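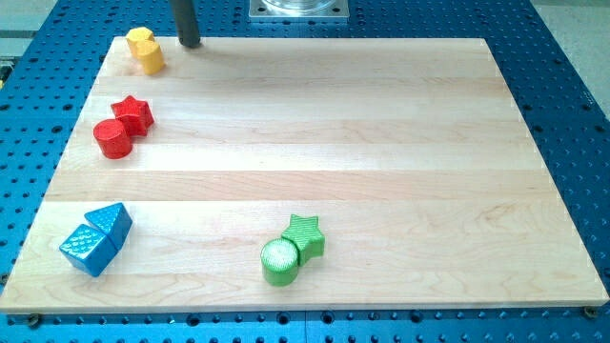 1 min read

Bláthnaid Moynihan has been making shape blocks for sorting games for five years, and she still starts with the cylinder. "It's the one children reach for," she says. "It has no wrong way to stand."

The set on the board is her newest, called Fendell. The pieces come in pairs by color: yellow, red, blue and green. Each pair holds two different shapes, so the red star goes with a red cylinder and the blue cube with a triangle.

Parents sometimes ask why the two don't match. "They match by color," Moynihan says. "Then you mix them all up and match by shape, and that's the harder game."

She kept the texture on the plastic after trying a smoother version in November. "My nephew dropped every one of those."

The stars took 20 tries. She is working on a bag for the set now and hasn't settled on a fabric.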